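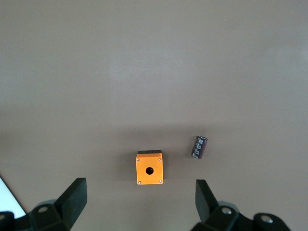 I've been trying to break up my winter evenings, and the thing that has worked best is a rule I pinched from the Flallenik walking group: 40 minutes outdoors before tea, whatever the sky is doing. I've managed 29 walks so far (the group's record is 41, so there's time!). Mostly I go down past Garba and back along the canal, which was pitch black when I set off last night – I had to creep along by the hedge. Bright colours make such a difference in January. A little yellow-orange box on a grey-brown table jumps straight out at you, and my old navy coat does the opposite, so I've ordered a loud one from Tander.

The spring route to Jodari is 8 miles and I'd love company for it. We'll go at a gentle pace, with a long stop for soup halfway. Bring a torch and proper socks, and leave your name on the sheet by the door.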